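Cleaning a marble vanity top, undermount basin and wall mirror

Marble is mostly calcium carbonate and reacts with acid. Most damage to a bathroom top is done by the wrong cleaner, used regularly and in good faith. The method below covers the stone, the basin, the tap and the glass, in working order. It suits a guest bathroom cleaned weekly as well as one in daily use.

What to have ready

Two microfibre cloths for the stone, kept apart from any used on the toilet. A separate flat-weave cloth for the glass. A pH-neutral stone soap (we use the Horumard concentrate, diluted as the bottle directs). A soft toothbrush. A bowl of warm water. A plastic scraper or an old loyalty card.

Keep these away from the top: vinegar, lemon juice, limescale remover, toilet cleaner, cream cleanser, bleach tablets and green scouring pads. Limescale remover is the usual culprit. It is sprayed on the tap, runs down the base and leaves a dull ring that no amount of wiping will shift.

Order of work

Start with the mirror, then the splashback, then the tap, then the stone, and finish with the basin. Drips from each stage are then picked up by the next.

Clear everything off the top before starting, including small items such as pens, tubes and razors. Metal cans leave rust marks if they stand in a puddle, and a leaking tube can mark the stone overnight. Lift things off; do not slide them.

Mirror

Spray the cloth, never the glass. Liquid sprayed on the glass runs to the bottom edge, gets behind the frame and attacks the backing, and the black speckling which follows cannot be repaired. Wipe in overlapping horizontal strokes from top to bottom, turn the cloth to a dry face and repeat. Check the result from one side with the room light on. Smears that are invisible straight on will show at an angle.

Metal-finish frames in bronze or gold tones are often lacquered or plated. Use a barely damp cloth and dry at once. Brass polish will cut through lacquer and leave patches. Where the frame sits just above the splashback, run a folded dry cloth along the gap to lift dust and any water that has collected. 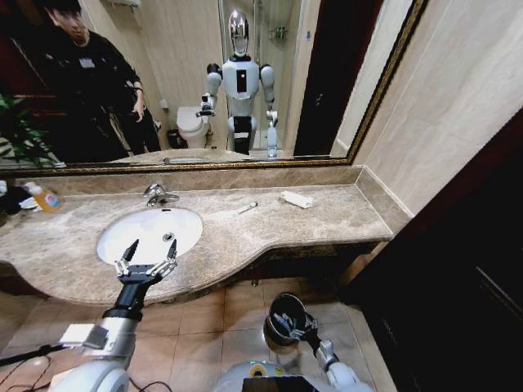 Marble top with undermount basin, single-lever tap and framed wall mirror.

Splashback and tap

Wipe the splashback with stone soap solution and dry it. Give extra attention to the joint with the top. If the sealant is dark, clean it with the toothbrush and soap first. Sealant that stays dark after 2 attempts has mould within it and should be cut out and replaced with a neutral-cure silicone marked as suitable for natural stone. Ordinary acetoxy silicone gives off acetic acid as it sets and can etch or stain the edge.

On a chrome tap, soap and a dry buff are enough if done often. For hard scale, wrap the base with a cloth wetted in warm soapy water, leave it in place for up to 14 minutes, then work round the base with the toothbrush. Chip away anything loose with the plastic scraper held flat. Do not wrap the tap in a vinegar cloth over marble, whatever is recommended for steel sinks.

The stone

Wring the cloth well. Work from the back towards the front edge, and follow any curve at the front with the flat of the hand behind the cloth so that the underside of the edge is cleaned too. Toothpaste and hand soap collect there. Rinse with plain water and dry with the second cloth. Stone left to air-dry in a hard-water district will haze.

Test the sealer while you are there. Place a teaspoon of water on the top near the basin and leave it for ten minutes. If the stone has darkened underneath when the water is wiped off, it needs resealing. Let it dry fully before applying the product. Denix Stone Seal goes on with a lint-free cloth, and the surplus must be taken off before it turns tacky.

Etch marks are dull to the touch and are not stains. Sealer does not prevent or remove them. Small ones on a polished finish can be reduced with marble polishing powder; larger areas are a job for a stone restorer.

Basin

The joint beneath the rim of an undermount basin is the part most often missed. Run the toothbrush round it, angled upwards, then rinse. Clean the bowl with stone soap as well, as it saves changing products so close to the marble. Lift out the waste cover if it is removable and clear the hair beneath it. Dry the chrome ring.

Last, check under the cabinet with a dry tissue held against the trap. A damp tissue means a weeping joint.

Note from Daithí Dolan, Ostdale workshop: tops we fitted before October with the Mac Mathúna honed finish should not be treated with polishing powder. It leaves a shiny patch.

Ostdale Home Care Notes | Contact the workshop | © Ostdale. All rights reserved. | Back to top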